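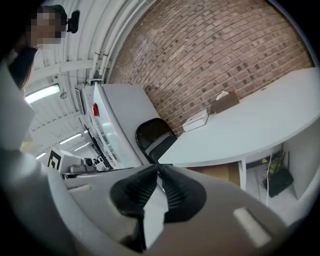

One of our members, in light gray.

Joint Flour Buying Group
Minutes of the regular meeting, March 18, 2025

Chair: Rónán Kavanagh
Present: representatives of the Mill Street bakery, Toprak, the college kitchen, the pizza shop on Canal Road, the bagel shop, and the church supper program
Regrets: the Eastside bakery (sent notes by email, read under item 3)

1. Opening and last minutes

The chair opened the meeting once the college kitchen had arrived. The minutes of the last meeting were accepted with one correction. Under "Rye," the sentence saying Toprak wanted to leave the rye order should say that Toprak wanted to leave it for the summer only. Toprak asked that the corrected copy be sent to Toretti as well, because the sales desk there had already taken them off the list.

2. Spring order

The spring order came to 236 bags across all members. Mill Street took 168 of these. The rest was split among the other members as shown on the order sheet.

Delivery was in one drop, as agreed. The driver would not bring pallets past the loading door, so everything had to be moved by hand truck to the storage room. The bagel shop said this was the second time and that the delivery terms clearly say "inside delivery." The chair has a copy of the terms and read out the paragraph. It does say inside delivery, but further down it says the site must have a ramp "suitable for a pallet jack." Our ramp has a lip at the top.

There was discussion of whether to fix the lip or argue the point. The pizza shop has a steel plate left over from its old back entrance and will bring it over to see if it fits. The chair will write to Toretti in the meantime and ask what they would count as suitable.

Action: Canal Road to bring the plate before the next delivery. Chair to write to Toretti.

3. Quality of the bread flour

Notes from the Eastside bakery were read. They found the last bread flour weaker than usual and had to cut back the water in their long-rise dough. They asked if anyone else had the same trouble.

Mill Street said yes, on the first few bags, and then less so. Toprak said they had not noticed, but most of what they bake is flatbread and it would not show up in the same way. The bagel shop noticed nothing. The college kitchen uses the bread flour only for dinner rolls and had no complaint.

Mill Street asked everyone to write down the lot number from the bag before throwing it out. Without lot numbers Toretti will not look into a complaint. The chair agreed to put a clipboard on the storage room wall. Members should note the lot number, the day the bag was opened, and anything unusual.

It was asked whether we should try a second supplier. The group agreed to wait until there is something on the clipboard to go by.

4. Storage room

The lease on the storage room runs to the end of October. The landlord has said he is willing to renew on the same terms but wants an answer over the summer. All members present want to renew. Eastside's email said the same.

Shelving: the bottom shelf on the left side is bowing. Nothing heavier than the sugar sacks should go on it until it has been braced. The church supper program has someone who can do the work and will bring a price for lumber.

Moths: none found in the traps at the last check. Traps are to stay up. Members are reminded that open bags may not be left in the storage room, even folded over and clipped. An open bag of semolina was found behind the door and was thrown out. No member claimed it.

Keys: there are four keys. One is with the chair, one at Mill Street, one at Toprak, and one at the college kitchen. The bagel shop asked for a key of its own, as it picks up before the others are open. The landlord has to approve any copies. Chair to ask.

5. Mixer repair

The shared spiral mixer is still with Bustomar. They have replaced the belt and now say the bowl bearing is worn too. The quote for the bearing with labor is $400. Canal Road thought this was high. Mill Street said it was in line with what they paid for their own mixer.

The chair asked whether the group still needs the mixer at all. The church supper program uses it every week and would have no other way to make its dough. Toprak uses it before holidays. The bagel shop has not used it since buying its own. After some back and forth it was agreed to go ahead with the repair and pay for it out of the equipment money, with the bagel shop not asked to put in more if that money runs short.

Moved by the church supper program, seconded by Toprak. Carried, with the bagel shop abstaining.

The chair will ask Bustomar to return the old parts and to put the warranty on the new bearing in writing.

6. Ordering system

The trial of Stostis for placing orders continues. Members said the order page is easier than the old spreadsheet, but there were two problems. First, it closes the order at midnight on the cutoff day, when most people thought they had until the end of the next morning. The college kitchen missed the whole-wheat order this way and had to buy some from Mill Street. Second, it rounds half bags up without saying so – the pizza shop ended up with more fine semolina than it asked for.

The chair has asked if the cutoff time can be moved and is waiting to hear. Until then, please treat the day before the cutoff as the last day. The spreadsheet will be kept going through the next order as a backup. Mill Street offered to check one against the other before the order goes out.

7. Other business

Toprak is looking for a home for a used proofing cabinet. It works, but the door seal needs replacing. Anyone interested should speak to them directly.

The college kitchen will close for the summer break and will not need its usual share of the next order. It would like to keep its place in the group. No objection.

Canal Road asked that empty pallets be stacked on the fence side of the yard. The neighbor has complained about them blocking the gate.

8. Next meeting

To be held after the next delivery, same place. The chair will send the date by email. Items for the agenda should reach him a week ahead.

Minutes taken by the Mill Street bakery.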